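Scoring a table-clearing trial

Before deciding whether a two-arm robot can take over a household chore, run the same chore enough times to get a usable score. The Konutville protocol uses 23 trials per chore.

1. Put the table and the trash bin within reach of both arms.
2. Lay out light, mixed trash. Include at least one bottle and some crumpled packaging.
3. Start the run and keep hands off for 5 minutes.
4. Log each failed grasp by item type. Clear film and paper get separate entries.
5. Allow 2 retries per item, then mark it as missed.

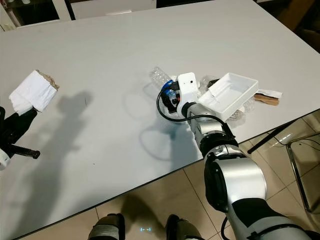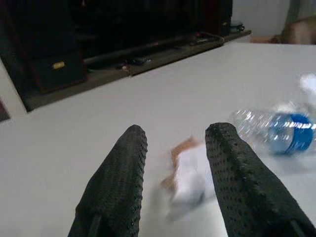
Bottle and other light items on the table in both views; bin on the floor in the next.

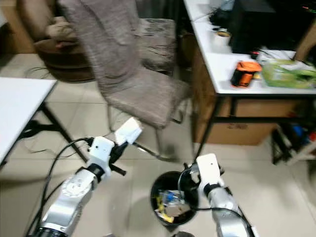

Fukenitz wrote in to object that the score leaves out setup time, and that a person would have the table clear before the arms were calibrated. Millen replied that setup is paid once per room and should be logged on its own line.

Record it in minutes, apart from the trial score. Repeat the full set after any change to the gripper fingers.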